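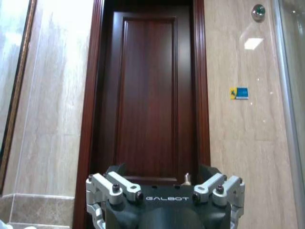 Wrist view, fingers open, bathroom door closed. Project Pan, Levdale robotics club.

1. Posting our notes from the door project in one thread. People in the club chat keep asking for them and the shared doc has gotten too long to read. We're a student club, this is our entry for the Sarier indoor challenge, and we are not done.

2. The task: the robot starts in a hallway or a room, gets told which door to deal with, finds it with its own cameras, lines up, and reports whether the door is open or closed. Opening it is a separate round with separate points.

3. We only entered the find and line up round this year. Last year's team tried both and ran out of time on both. Their write-up is in the club folder and worth reading before you pick a round.

4. The project is called Pan. It started as a pan-tilt camera thing in January and the name stayed after the pan-tilt part was dropped.

5. The wrist camera does most of the work. The view always has the gripper in the bottom of it, so the first thing we wrote was a mask that tells the detector to ignore that area. Fingers open and fingers closed need different masks.

6. We got that wrong for two weeks. We had one mask, made with the fingers closed. When the fingers opened, the silver link arms stuck out past it and the detector took them for door trim. If your numbers get worse for no reason, check your mask first.

7. On to rooms. Our practice room at school has painted walls and a flat gray door. The detector was good there. Then we tried it on pictures from a bathroom with polished marble walls, a mirror on one side and shower glass on the other, and it fell apart.

8. The trouble is reflections. A light bouncing off polished stone gives you a bright rectangle with pretty straight edges. Our first detector was looking for rectangles with straight edges. You can guess how that went.

9. The shower glass was the next problem. It has a metal strip that runs the whole height of the view, and our code scored it as one side of a door frame. It then paired it with the real frame and told us there was a second door in between. There is a wall in between.

10. Mirrors are a whole topic. A gold mirror frame seen at an angle is a long slanted line. We now throw out any line that leans more than a set amount, but the limit depends on how much the wrist is tilted, so you have to feed the arm pose in as well.

11. Things that helped, in the order we tried them. One: looking for the raised molding around the door panel. A door like this has a frame, then a flat part, then a recessed panel with a border. Edges inside edges. Reflections on a wall don't usually do that.

12. It doesn't help with flat doors. For those we still use the old method and a lower confidence score. The rules let you report low confidence and ask for a second look, and it costs less than a wrong answer.

13. Two: color. Dark red-brown wood next to beige stone is easy to split. We were told not to lean on color and we agree with that in general, so it only gets used to break ties.

14. Three: taking two views. Move the wrist a few centimeters sideways and take another picture. The door frame moves the way a real object at that distance should. The reflection moves differently. This was the biggest single gain and also the slowest step.

15. Data. We have 304 labeled pictures for training and 64 held back for testing. The 64 are never opened for tuning. One of us keeps them on a separate drive so the rest of us can't be tempted.

16. Labeling took longer than the code. We had two people label the same pictures and then compare. Most disagreements were about where a door frame ends when it has several strips of molding side by side. We settled on the outermost strip and wrote it on the whiteboard.

17. The main script is 801 lines. It should be split up. Please don't send me pull requests that split it up before the challenge. After is fine.

18. Small stuff that cost us time: glossy wood also reflects. With bright light from above, the door gets pale highlights on the grain and the color step marks those spots as "not door." We fill holes in the mask now and it's fine at the sizes we care about.

19. We also had a false alarm from a small sticker on the wall, yellow on one side and blue on the other. Someone's old marker detector was still running in the background from another project. Turn off what you aren't using.

20. The door panel is partly behind the hardware when the wrist is low. That means you don't get the bottom edge of the panel cleanly. We stopped requiring four sides and now accept the top and both sides, with the bottom filled in from the door frame lines.

21. Someone asked why we don't just raise the wrist. We do when there's time. The start pose is set by the rules, so the first look is always from whatever height you're given.

22. Practice schedule until the challenge: full runs in the Bromby building, second floor, after the lab session lets out. Bring a charged laptop. The outlets along the window side don't work and facilities knows.

23. If you want to help and you're new, the job that needs people is checking labels. You don't need to code. You look at a picture, look at the outline someone drew, and say yes or no. We'll show you the first few.

24. If you've done some vision work before, the open problem is half-open doors. Our open/closed check looks for a dark gap along one side of the door. It gets dark wood wrong pretty often, because the shadow inside the molding looks like a gap.

25. Ideas we've heard for that: use depth, use the two-view trick on the gap itself, or look for the angle of the panel edges. Depth was bad on the shiny surfaces when we tried it. Nobody has tried the third one yet, so it's free for the taking.

26. Reply to a few questions at once. Yes, other schools can use our mask code. No, we can't share the room pictures until we've checked permission for all of them. Yes, the label format is plain text.

27. For the person asking about speed: the single view check is fast enough that we don't think about it. The two-view check is slow mostly because we wait for the arm to stop shaking before the second picture. Shorter waits gave us blurry edges.

28. Correction to post 10. The lean limit is applied after we rotate the picture using the arm pose, so the limit itself stays the same. I mixed up the old version and the new one. The doc has it right.

29. Next up is cleaning the test script so it prints which step rejected a line. Right now it only prints that the line was rejected, and we end up guessing. I'll add to this thread when that's in.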